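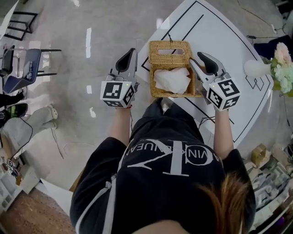

Ladotum opens its doors for a hands-on afternoon this August

I'm Jussara Tavares and I look after visits at Ladotum, so it falls to me to tell you that our open day is back — and I'm very pleased about it! Come along any time from 1 pm, stay until we throw you out at 6 pm, and bring whoever you like.

Last year 287 people came, far more than we'd planned for (sorry again about the tea), and what most of them wanted was a go with the hand-held grippers. So this year that's the heart of the day. You take one in each hand, sit or stand at a table, and tidy, lift and shift ordinary household bits and pieces, a tissue box for instance, while the grippers record how you do it. Those recordings go into Tremetach, our project to teach robot arms everyday jobs around the home. We're after 2,000 recordings by the end of the summer and I'd love visitors to help us get there.

Our friends at Dunne are lending a hand with the demonstrations, and the team from Verkeck will give a short talk at 3 pm on what happens to a recording once it leaves the table. I sat through the practice run and followed nearly all of it, which is saying something — I came here from a garden centre.

You'll see our own people working too, and they're happy to be interrupted. Ask them which object they dread. You'll get a different answer at every table, and usually a long one.

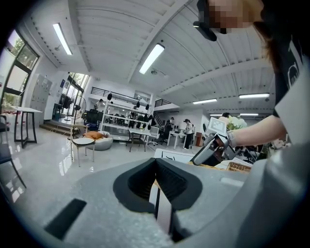

Do I need to know anything about robots before I come?
Nothing at all. Someone will show you how to hold the grippers and open and close them, and most people are picking things up within a few minutes.

Entry is free, but we've only got 400 places, so please book through the visits page on the Ladotum website. Children are welcome with an adult. Journalists who'd like a quieter look round can come at noon, before the doors open — just drop me a line at the visits desk first.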